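Garlic mustard pulls return to Brarnimau Woods in May

18 February 2021

Garlic mustard has spread to 44 acres of the Brarnimau Woods preserve, up from 17 acres when the land was last surveyed, according to the Gureler Land Trust, which manages the property.

The plant was brought to North America from Europe as a kitchen herb. It comes up earlier than most native wildflowers and shades them out, and a single plant can drop hundreds of seeds. At Brarnimau it is now thickest along Montecinos Creek, where trillium and bloodroot used to cover the slopes.
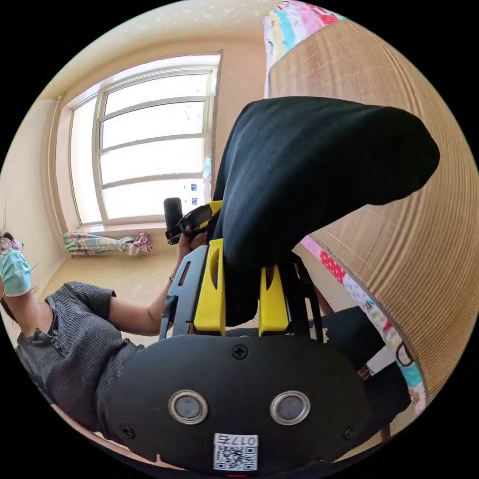
The trust plans 6 public pulling days in May, before the plants set seed. Crews filled 282 bags last spring, most of them from the north trail. Plants have to come out with the whole root – stems that snap off at the ground will grow back.

Pulled plants should not be composted or left on the ground, as the flowers can still ripen into seed. They will be bagged and taken to the Drametti transfer station.

Groups will be kept small and each will work its own section of trail. Gloves and bags will be provided. Long pants are recommended, and dogs must stay at home on work days. Sign-up opens on the trust's website next month. The creek trail will stay open to walkers throughout, but the lower parking lot will be closed on pulling days.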